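Section 3. Placing and setting up the Orkport room humidifier and the Riltholm humidity meter

Written for the Undisside tenant handbook by Hélène Kowalchuk. Revised 19 January 2025.

Read this section before you plug anything in. The leaflet in the Orkport box says the unit is "ready in moments" and can stand "anywhere in the home." The first claim depends on your patience and the second is wrong. Where you put a humidifier decides most of what it will do for you, and a bad spot can leave you with a wet windowsill and the same dry throat you started with.

The steps below are for the tabletop model with the lift-off tank. The floor model has a pump and is covered in Section 4.

3.1 Before you start

You will need the humidifier, its power cord, the meter with its battery, a clean cloth, a jug, and a plate or tray wider than the humidifier's base. The tray is not in the box. It ought to be.

Leave the meter out of its packaging in the room you mean to treat while you read the rest of this page. A meter that has just come in from a cold hallway will show you the hallway.

CAUTION: Do not run the humidifier with the tank removed, with the base standing in water, or from an extension cord that runs under a rug.

3.2 Checking the meter first

Most people set up the humidifier and then look at the meter to see how well it is doing. Do it the other way around. Without a starting reading you have nothing to compare with, and you will be left trusting the green smiley on the display, which I would not do.

1. Slide the back cover off the meter, pull the plastic strip from the battery, and close the cover.

2. Stand the meter at sitting height, out of direct sun and away from the stove, the shower door and the radiator.

3. Wait 20 minutes. The display shows a number right away, but ignore it. It is still settling.

4. Write down the humidity reading and the temperature. Both matter. The same air reads drier when you warm it up, even if no water has left the room.

5. Move the meter to the other side of the room, wait again, and write down the second reading.

If the two readings disagree by a little, that is normal for a meter at this price. If they disagree by a lot, look for a draft, a heater or a cold outside wall before you blame the meter. If you can find no cause, try the meter in a closet with the door shut. A meter that wanders in a closed closet should go back to the store.

NOTE: The meter's "Comfort" face smiles over a very wide band. It will smile at a room that fogs its own windows. Go by the number.

3.3 Do you need the humidifier at all?

The box will not ask you this, so I will. If the meter reads above 30 percent in your normal living conditions and you have no complaint, leave the humidifier in its box for now. Check again during a cold spell, with the heat running.

If the reading stays under 30 percent for several days in a row, a humidifier may help. It may also help to turn the heat down a notch, which costs you nothing and needs no cleaning. Try that first and read the meter the next morning.

Houseplants, bowls of water on the radiator and wet towels over a chair are often suggested. I have tried all of them in a Riltholm-metered room and could not see a change I would swear to. You are free to try them too, as long as you keep the bowls where nobody will kick them.

3.4 Choosing a spot

Here the official drawing is at its worst. It shows the unit pushed into a corner, with mist rising neatly to the ceiling and vanishing. In a real room the mist goes where the air takes it, and on its way down it lands on whatever is nearest.

1. Pick a firm, level surface that you can wipe dry. Carpet, beds and sofa arms are out.

2. Keep the unit clear of walls, curtains, books and electronics on every side. Turn the nozzle toward open floor.

3. Put the tray down first and the humidifier on the tray.

4. Check that the cord reaches the outlet with slack to spare and that no one has to step over it.

5. Keep the meter well away from the nozzle, 10 feet if the room allows. A meter sitting in the mist will tell you the room is a swamp.

Wood needs more thought than the leaflet gives it. A finished tabletop will usually put up with a few drops if you wipe them up soon. Standing water under the base is a different matter, and it can leave a pale ring that no amount of polish will shift. A painted wall behind a table can mark as well. If the only surface you have is a table you care about, use the tray, pull the unit forward, and take paper, toys and anything with a printed or painted face somewhere else before you switch on.
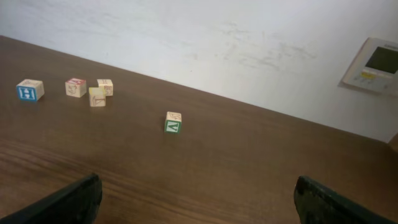
Fig. 3-1. Wooden tabletop and pale wall, with alphabet blocks on the table.

Feel the surface around the tray after the first hour of running. If it is damp, lower the output or move the unit. Do not settle for a bigger tray, which only hides the problem.

CAUTION: Do not place the humidifier where a child or a pet can pull on the cord or tip the tank. The tank latch holds well enough in use, but it was not built to be tested by a toddler.

3.5 Filling the tank

1. Switch the unit off and unplug it.

2. Lift the tank straight up by its handle and turn it over in the sink.

3. Unscrew the cap and rinse the tank with plain water. Do this even when it is brand new. Mine smelled of plastic for the first few fills.

4. Fill with cool water up to the line. The line is hard to see from the front, so look from the side.

5. Screw the cap back on by hand until it stops, then turn the tank upright over the sink and wait. If it drips, take the cap off and seat the rubber ring again.

6. Wipe the outside dry and lower the tank onto the base.

NOTE: Vachon sells scented drops that are said to be suitable for this tank. The humidifier's own safety sheet says to put in water and nothing else. I would go with the safety sheet.

About tap water. If yours is hard, you may find a fine white dust on dark furniture after a few days. It is minerals from the water, and wiping is only a holding action. Distilled water cures it but must be carried home and paid for. The filter cartridge sold as an extra is supposed to cure it too. I saw less dust with the cartridge fitted, though I had also turned the output down that week, so make of that what you like.

3.6 First run

1. Close the windows. Leave inside doors the way you normally keep them.

2. Plug in and turn the dial to its lowest mark.

3. Let it run for an hour, then read the meter.

4. If the number has not moved, go up one mark and wait another hour. Do not jump to the top.

5. Look at the windows, especially the lower corners. Fogging or drops on the glass mean the room has had enough, whatever the meter says.

6. When you find a setting that holds, put a bit of tape on the dial so you can find it again.

The dial marks are not percentages, even though they look as though they should be. They set how much mist comes out. The "Auto" position uses a sensor inside the base, a hand's width from the water, and in my rooms it shut off long before the air across the room had changed. Yours may do better. Check it against the meter before you rely on it.

3.7 Cleaning, which you will want to skip

Please don't. A humidifier blows out whatever is living in its tank.

Every day the unit is used: empty the leftover water, rinse the tank, and let it stand open while you refill the jug.

Every three days: wipe the inside of the base with a damp cloth and dry it. Do not pour water into the base from the tap, and keep it away from the air outlet.

When you see scale: unplug the unit, cover the scaled area with white vinegar, leave it for 30 minutes, loosen the scale with a soft brush and rinse until the smell is gone. Metal tools will scratch the plate, and a scratched plate makes poor mist.

Before storage: clean as above, then leave every part out overnight. Put it away with the cap off.

3.8 If something seems wrong

No mist, light on. Check that the tank is seated. Lift it and lower it again. If the plate has scale on it, clean it.

No mist, red light. The tank is empty or the float is stuck. Tap the float gently with a finger.

Mist falls straight down. The room is cold or the output is too high. Turn it down before trying anything else.

Meter never changes. A large open room or a leaky window may be beating you. One tabletop unit will not treat a whole floor, despite the picture on the carton. Shut a door and try again in the smaller space.

Musty smell. Stop using the unit, empty it and clean it. If the smell comes back after a second cleaning, ask for a new tank.

Keep your written readings with this handbook. If you report a fault, the service desk will ask for them, and "it feels dry in here" will get you a polite reply and little else.

Related sections
Section 2. Radiators and thermostats
Section 4. Orkport floor model: pump and hose
Section 5. Window condensation and what to do about it
Section 7. Replacing the Riltholm meter battery
Water marks on wood and painted walls
Reporting a fault at Undisside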